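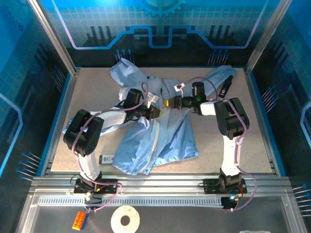 Eglė Priedītis has spent most of her working life on fabric handling, first in an industrial laundry and for the past 3 years at Flirnomport, where she runs the manipulation tests. She is cautious about the word "chore". A chore, she says, is a bundle of tasks that people have stopped noticing, and a machine has to be given each of them separately.

"Take the laundry. Sorting, loading, moving it to the dryer, emptying, folding, putting away. Loading a drum is fairly tolerant of error. Folding is where the numbers drop."

Her own numbers come from a long internal run of 2,576 folding attempts on shirts and towels. Towels were dealt with early. On long-sleeved shirts, 51 per cent of attempts ended in a fold that a shop would put on a shelf. She does not regard this as a poor result, but she would not sell it either.

The difficulty is state estimation. A mug has a position and an orientation, and six numbers describe both. A shirt dropped on a table has no such description. Most of its surface is hidden under itself, and a small pull in one place shifts cloth somewhere else. Priedītis's group gave up trying to model the whole garment and now looks for features it can rely on: a collar, a cuff, the end of a hem.

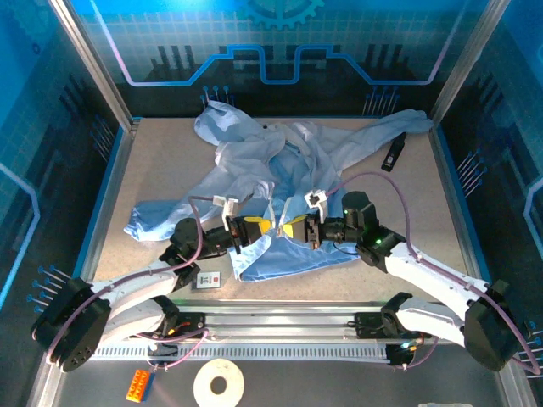

Two arms are the minimum for this work, in her view. One arm can drag a garment or lift it, but it cannot put tension across it, and without tension the creases stay where they are. Bringing the two grippers together on a single fold of cloth, with the sleeves still lying out to either side, is a position she would expect to see often. "People ask why they are both holding the same bit. Handing over is half of the job. You hold, you pass, you regrip, and every regrip is a chance to lose the edge."

Fingertips matter more than the public supposes. Hard tips slide on cotton and soft ones pick up two layers when one was wanted. Her colleague Ynyr Prosser tested both kinds through September and settled on a compromise that he describes as "equally annoying on all fabrics".

Asked about shop floors, Priedītis is more positive. At Lerurholm, a clothing returns depot, the garments arrive one at a time and the light never changes. A person does the first flattening and the machine does the rest. That division saves time now. A home offers none of these conditions, and the tolerance for a slow machine in a kitchen is low.

"If you want a date for the house, I haven't got one. For a bench with one type of shirt, we are close enough to argue about cost."

The next run starts on Friday, with buttoned shirts.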